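Visite de l'atelier Dremine, journée portes ouvertes d'avril 2026

L'atelier occupe 636 m² au rez-de-chaussée d'un ancien dépôt de Flemumness. Accès par la cour, badge visiteur à retirer au guichet, chaussures fermées exigées. Le parcours comprend le stock bois, le débit, le collage, la finition, puis la salle d'essai des jeux. Durée annoncée : 50 minutes. Durée constatée : un peu plus, le poste de collage étant à l'arrêt à notre arrivée.

Dremine fabrique des panneaux et plateaux en érable massif, vendus sous le nom Skodorora aux crèches et aux ludothèques. Les lames sont triées selon la teinte et le fil, rabotées, encollées sur chant puis serrées à plat. L'humidité du bois est contrôlée à l'entrée et avant collage. Les pièces hors tolérance repartent en séchage ou sont déclassées en tasseaux. Production déclarée pour l'année précédente : 1492 plateaux, dont 829 au format rectangulaire courant. Le reste se répartit entre formats ronds et commandes sur plan.

La finition se fait à l'huile dure, deux couches, avec égrenage intermédiaire. Le vernis a été abandonné pour les surfaces de jeu : les reprises locales étaient trop visibles après quelques mois de service. Les arêtes sont abattues avant huilage. Nous avons pu comparer au toucher un chant brut et un chant fini, la différence est nette.

La salle d'essai reçoit les plateaux avec les jeux auxquels ils sont destinés, en particulier les formes à trier en plastique : cylindre, étoile, cube. L'intérêt du fond clair est le contraste avec les couleurs primaires. Le veinage reste assez discret pour ne pas brouiller le contour des pièces.

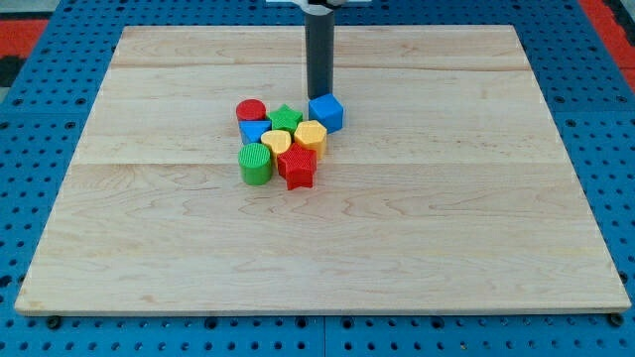 Maddocks fait remarquer que le contraste ne règle pas la question du bruit, et qu'en salle de jeu un plateau massif posé sur un support rigide résonne à chaque pièce lâchée. Il demande un essai comparatif avec des patins en feutre. L'atelier indique ne pas disposer de mesures sur ce point. Des patins sont proposés en option, à coller par l'acheteur.

Entretien préconisé : chiffon humide essoré, séchage immédiat, pas de trempage. Réhuilage annuel en usage collectif.

Deux réserves. Le stock bois n'était visible que depuis l'allée, ce qui ne permet pas de juger le tri des lames. La documentation remise en fin de parcours ne précise ni la référence de la colle ni les tolérances de planéité ; elles ont été demandées par écrit.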